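Zandlow - dados de comércio têxtil, versão 4

LEIA-ME

Oi! Se você chegou até aqui é porque baixou o Zandlow ou está pensando em baixar, então vou tentar explicar o que tem dentro sem enrolar muito. É uma base de remessas de fios, tecidos e roupa de cama que montei a partir de planilhas de importadores pequenos. Comecei por curiosidade (queria entender por que o preço do algodão penteado pulava tanto de um mês para o outro) e acabei com mais coisa do que cabia no meu notebook.

O que vem no pacote

remessas.csv - 1.000 linhas, uma por remessa
empresas.csv - 300 empresas, só com código, sem nome
dicionario.txt - as 16 colunas explicadas uma a uma

Os arquivos estão em UTF-8, separados por ponto e vírgula. Quem abrir no Excel em inglês vai brigar com os decimais, eu já briguei.

De onde saíram os dados

A maior parte veio da Cestgate, que me passou as planilhas já sem os dados dos clientes. O resto é da Cordero, e aí dá mais trabalho: eles lançam tecido estampado e tecido tinto no mesmo código até abril, e só depois separam. Deixei como estava e criei a coluna origem_codigo para vocês filtrarem.

Problemas conhecidos

Peso bruto e peso líquido aparecem trocados em algumas linhas da Cordero. Corrigi as que achei!
O campo composicao é texto livre, então tem "algodão", "alg." e "100% CO" convivendo em paz.
Frete em branco quer dizer não informado - não trate como zero, por favor.

Como carregar

Uso o Erkamik, um scriptzinho meu que lê os arquivos e já converte as moedas. Roda com erkamik carregar remessas.csv e pronto.

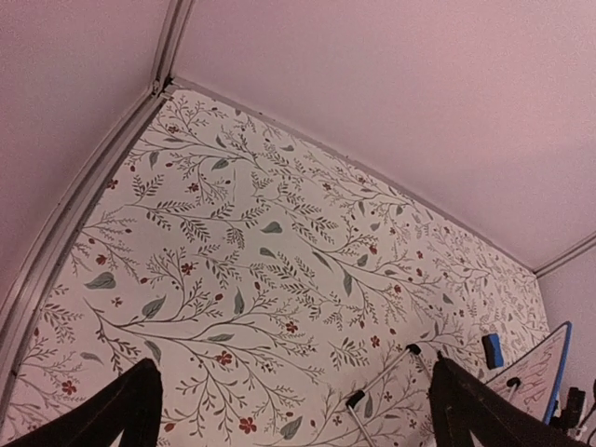
Ramos, folhinhas e flores vermelhas, e um recado escrito à mão na segunda foto.

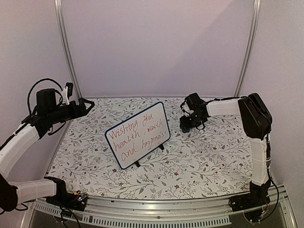 Licença e contato

Pode usar, modificar e publicar, só cite o Zandlow e a versão. Achou erro? Abra uma issue com o número da linha, que eu olho quando der.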